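Last updated: April

Sponges, again

Ok quick one, it's Monday and I have 30 minutes. The sponge situation got out of hand. Round ones, yellow ones, blue ones, all over the white table, with the little shelf just sitting there. So – sort day. Everything out where I can see it, then things go up on the wood shelves or they go in the red bin. No third pile. I always make a third pile.

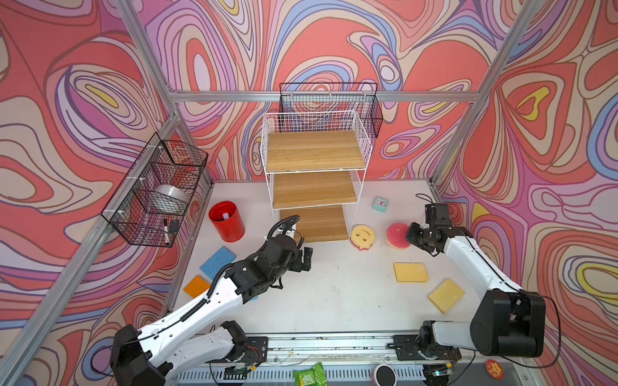 Please don't put damp ones on bare wood, a reader wrote after my last sponge post, mine left rings that never came out. Fair. Mine get a full night on the rack at home before they go anywhere near a shelf. Still, noted.

Pink round scrubbers got the middle shelf. They're the round shape, bumpy on one side and foam on the other, and I reach for them most so they get the good spot. Side by side, not stacked. Stacked ones slide off when I bump the shelf and then I'm on my knees again. Top shelf stays clear for now, maybe the clock goes there, havent decided.
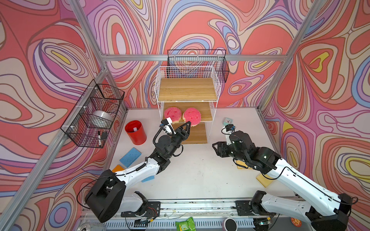

What about the wall baskets

Leaving them alone. Tape and marker live in the left one and I can find them in the dark. I did look at the Irkex dividers – $30 for 2, no thanks.

Blue ones next. I like them on edge, takes up way less room and you can grab one without moving teh rest. They want to flop tho.

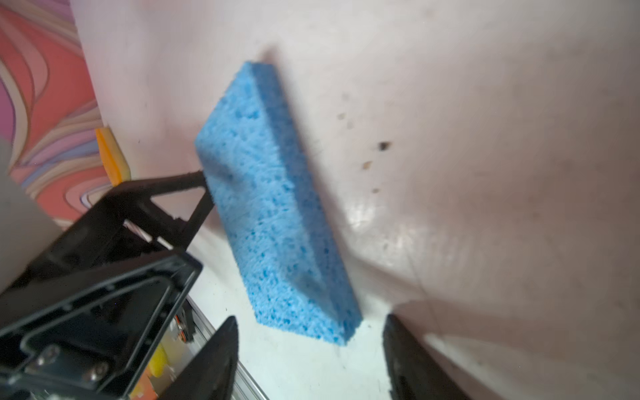 Cut a slot in a shoebox lid and stand them in that, my sister said on the phone, it costs nothing. Annoyingly good. Trying it tonight if I can find a lid.

Orange one is next, then the yellow rectangles. More later, gotta run

Contact | © Distier Home Notes | Back to top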